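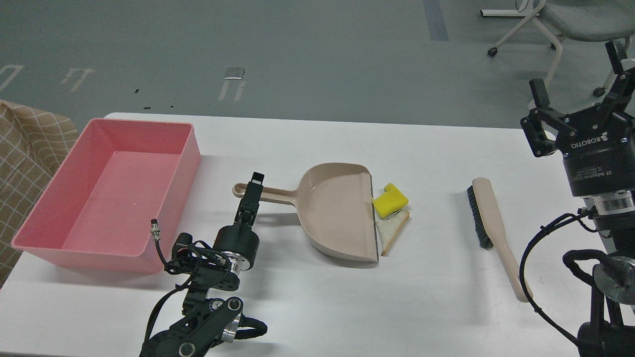 Tondville, 11 September 2019

Responsibility for cleaning a shared kitchen under a sublease

Posted by Hrynyshyn Office Services

Our firm subleases four rooms on the second floor of a commercial building in Tondville. The sublease grants us the use of a kitchen, which we share with the principal tenant and with one other subtenant. The document states that the kitchen is to be "kept in good order by the parties using it." It does not state how the work is to be divided, who is to supply cleaning materials, or what is to happen if one party does not take part.

Until this summer the arrangement was informal and gave no trouble. In September the principal tenant sent us an invoice for $100, described as "kitchen upkeep, monthly." No such charge had been made before, and we were not consulted about it. The invoice asks for payment within 10 days. We have asked for a breakdown and have received only a copy of the same invoice.

We would be grateful for guidance on the following points. May a principal tenant introduce a charge of this kind while the sublease is running? Does the phrase "kept in good order" oblige us to pay for a cleaning service, or only to clean up after our own staff? If we pay once, do we accept the charge for the rest of the term? We wish to remain on good terms with the principal tenant, and the sublease has two years left to run.

Brian Rugemalira

The answer depends first on the wording of your sublease, and you should read the whole of it before replying to the invoice. Look in particular for a section headed "Additional Rent," "Operating Expenses" or "Common Charges." Many subleases also contain a sentence that brings in the terms of the main lease. If yours does, you are entitled to ask for a copy of the main lease, as you cannot be expected to comply with terms you have not seen.

If there is no provision for added charges, a principal tenant generally may not create one by sending an invoice. A duty to keep a room in good order is a duty to do something. It may be met by your own staff, by a cleaner you hire yourselves, or by contributing to a shared service if you agree to one. The choice would ordinarily be yours — unless the document says otherwise.

On the matter of paying once, a single payment does not usually rewrite a contract, but repeated payments without objection can be used later as evidence that you agreed. Should you decide to pay this invoice for the sake of good relations, state in writing that the payment is made without accepting any continuing obligation. Keep a copy of that letter with the sublease.

I would also suggest that you reply before the date given on the invoice, even if the reply is brief. Silence is rarely helpful in these matters. The rules differ from one state to another, and an attorney who handles commercial leases can review a short sublease at modest cost.

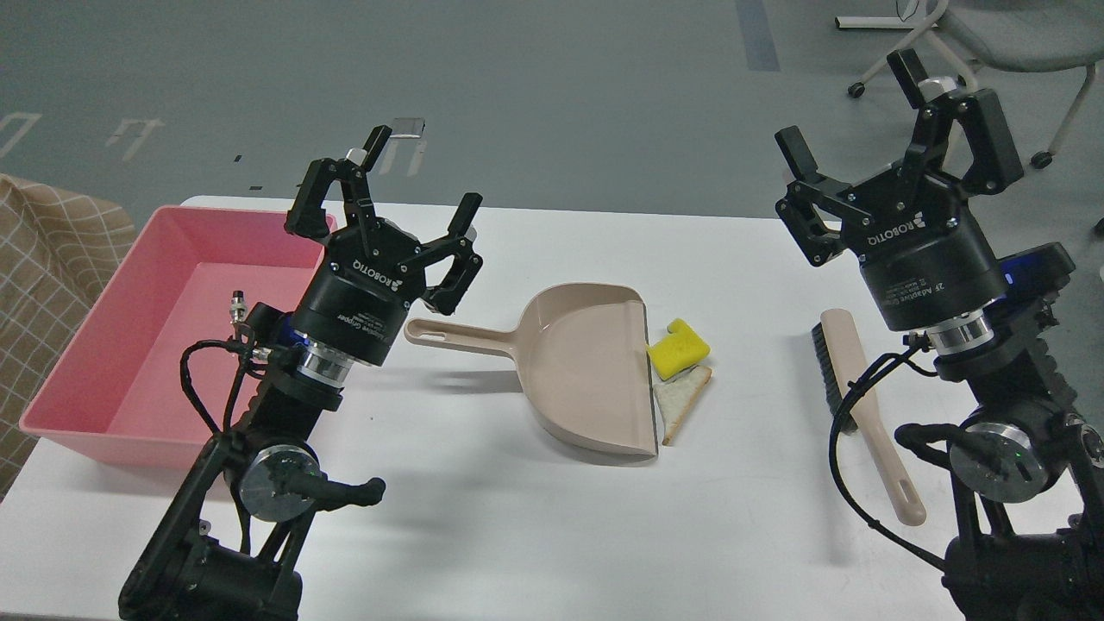 Grindon Tenants Desk

We agree with most of what Mr. Rugemalira has written, but would place less weight on the legal position. Two years is a long time to share a sink with a party one has corrected by letter. Members of our association have had better results from a one-page kitchen agreement signed by every user of the room. It should name the party responsible for each week, list the supplies to be bought and by whom, and provide for the refrigerator to be emptied on a fixed day each month. Where a paid cleaner is preferred, the agreement should state the price, the share borne by each party, and the notice needed to withdraw. The other subtenant should be asked whether it received the same invoice. If it did not, that is worth knowing before any meeting.

Bultix

We had the same problem at our last office and simply paid. The charge went up the next year. Please ask for the cleaner's receipts.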